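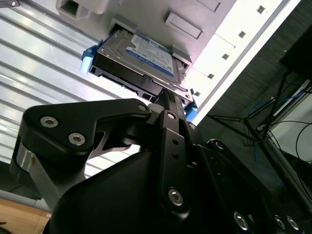

The Record of a Life: How Cistdale Keeps Its Death Notices

March 19, 2026

The death notice is among the oldest forms of local writing still in regular use. In Cistdale, where the weekly Plindon Courier has printed such notices for four generations, the form has changed less than most readers would suppose. A notice still gives the full name of the deceased, the age, the town, and the day and place of death. The birth, the parents, the schooling, the marriage and the working life follow in order. Survivors come next, and then those who died before.

Dolores Fitzsimmons has edited the notices at the Courier for most of her career. She was hired to take classified advertising over the telephone and was moved to the obituary desk when her predecessor retired in the middle of a July heat wave. The assignment was meant to be temporary.

"Families bring in what they have," Mrs. Fitzsimmons said. "Sometimes it is a typed page. Sometimes it is the back of a church bulletin, and the maiden name is spelled two ways. My job is to find out which one is right before it goes into print."

The Courier allows 300 words for a standard notice. Longer notices are accepted, and the rate for the additional lines has been printed on the same page for years. In practice, most families stay within the limit. Farm families tend to be brief, Mrs. Fitzsimmons has found, and retired schoolteachers frequently leave a finished draft in a desk drawer, punctuated to their own satisfaction.

Much of the material arrives by way of the Kongkaew Funeral Home on Vorholm Street, which has served the town and the surrounding townships since the founder purchased the former dry goods store. The funeral home supplies the dates and the order of service. It does not write the life story unless the family asks. When the family does ask, a director sits down with the relatives and works from a printed form of three pages, the last of which is left blank except for a single line at the top: "What else should be remembered?"

The blank page is where the uneven and particular details are found. One man's notice recorded that he had owned the first bulk milk tank in his township. Another stated that the deceased had never missed a home wrestling meet. A third gave the names of two mules. The Courier printed all of these as submitted. Its rule is to correct facts and spelling and to leave the family's choices alone.

Accuracy carries practical weight. Notices are consulted by banks, by pension offices, and by distant relatives who may have no other source for a grandmother's place of birth. An error in a middle initial can follow a family for decades. Mrs. Fitzsimmons reads every notice back to the family by telephone before publication, name by name, and asks them to stop her whenever something sounds wrong. The step most often catches a grandchild left off the list — and, on occasion, a former spouse left on it.

Corrections are printed in the same position on the page as the original notice. The corrected text is then filed with the first one, so that a later reader who finds either will find both. 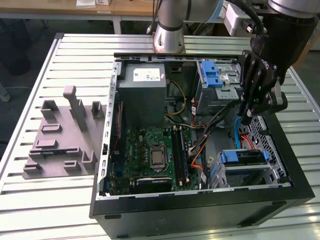 GENEALOGY

Requests for older notices come to the Cistdale Public Library, where the index now holds around 3000 entries. Each card gives the name, the date of publication and the page. Married women are entered under both surnames, a practice adopted after years of fruitless searches by visiting descendants.

Readers seeking a notice should write to the reference desk with the full name and the approximate year of death. Copies are mailed on Fridays.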